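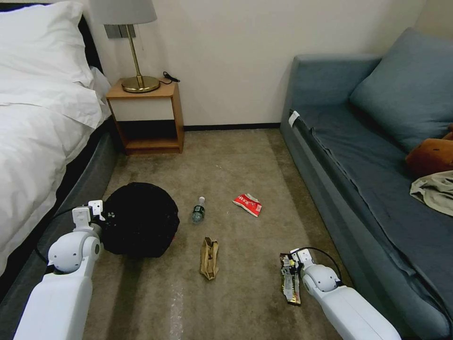
Planner notes, bedroom floor

May 6, 2019

Quick one, no time to tidy this up. Finally got the two-arm task scheduler talking to the new perception node and most of my week went on floor litter. Bag, bottle, wrappers, that sort of thing.

Carpet first. Mottled beige, and a crumpled brown paper bag on it comes out of the segmenter as more carpet. Wuyts (our depth filter) was smoothing it flat. Dropped the smoothing window from 13 to something smaller and it came back as an object. Slower though. 106 ms a pass now, not thrilled.

The black bag is worse. Crinkly, a bit shiny, so the depth is full of holes and the grasp sampler throws 200 candidates at it and scores nearly all of them the same. Elaine Cavalcanti reckons we should cluster before scoring. Probaly right. Her branch is called Inier, don't ask me, it builds if you pin the old message types.

Arm arbitration: used to lock the whole workspace whenever one gripper was holding something. Daft. Right arm has a wrapper hanging off its fingers and the left just waits. Now it locks a volume round the held thing instead, padded for the dangly bit. Padding is a guess, needs tuning.

Still to do
- toy and cloth on the sofa must be on the leave-alone list, config only covers the bed
- timeout of 400 ms on the replanner, to high?
- merge Inier before it rots like the October one did

More when the logs are through.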